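Chapter 4
The Last Few Metres: How Parcels Reach Us

Think about the last thing that came to your door in a mailing bag. Someone packed it, someone stuck a label on it, and a good many people handled it before you tore it open. This chapter is about the very end of that trip – the sorting, stacking and carrying that goes on close to home. It's a part of the story most of us walk straight past, and I think it's one of the best places to start looking at how goods move!

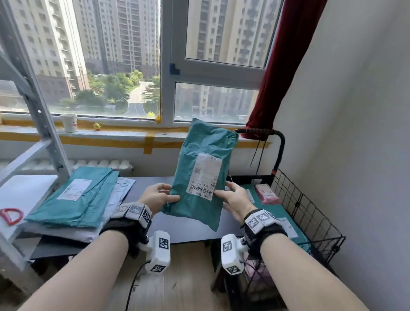
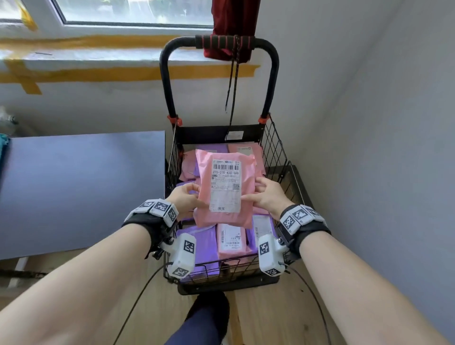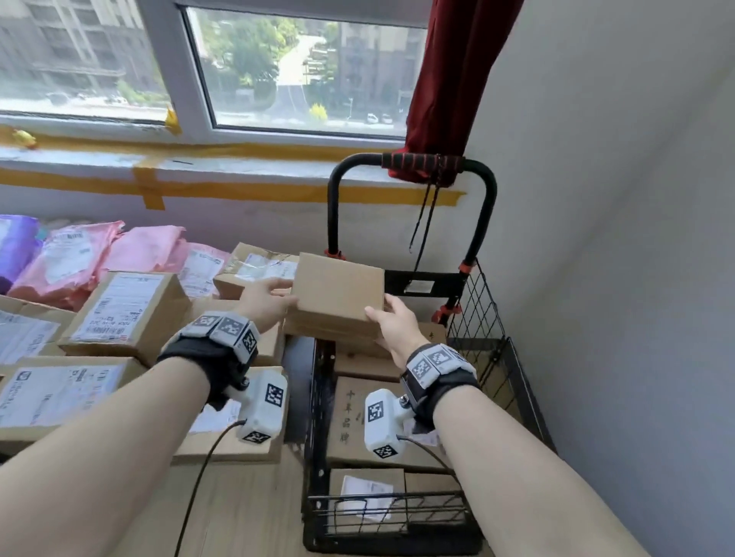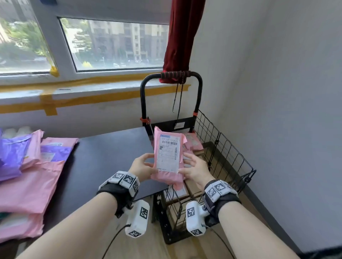
Figure 4.1 Handling parcels one at a time: mailing bags in the first, second and fourth views, a cardboard box in the third.

Parcels come in two big families. Soft mailers are plastic bags sealed around whatever is inside. They weigh very little, they squash into gaps, and they crinkle and slide when you pile them up. Boxes hold their shape. They stack well and protect what's in them, but they take up the same space whether they're full or half empty. Anyone who has loaded a cart with both kinds knows the puzzle – where do you put a stiff box so that it doesn't end up balancing on a heap of slippery bags?

Then there's the label. It's usually a plain white rectangle, and it's doing an amazing amount of work. The barcode lets a scanner pick out a parcel in an instant. A sorting code, like the long one beginning with 270 in the second view of Figure 4.1, is printed large enough for a tired person to read at arm's length. The address sits in much smaller type, and many labels carry a little square QR code as well.

Finally, look at what the parcels travel in. A folding cart is a wonderfully simple machine: a frame, a tall handle, and mesh sides that keep everything in while letting you see what's there. We'll come back to it in Section 4.3, when we work out why a low, heavy load is easier to steer than a high one.

Our main case study is the town of Mindari, where Catherine Sutherland runs a pickup counter at the back of the Tuhumury general store. One morning in November she signed for 97 parcels, and 49 of them were soft mailers. By closing time 86 parcels had gone home with their owners. You'll use her records to draw your first flow chart, and you'll compare her shelves with the much larger Girker depot up the highway.

Before you read on

Find an empty mailer or box at home and bring in the label, with the name and street number blacked out. Write down every kind of code you can spot on it, and make a guess at who each one is for. Keep your guesses – you'll need them again on page 26.

Key words for this chapter: mailer, sorting code, depot, pickup point, load, return.

4.1 What a label knows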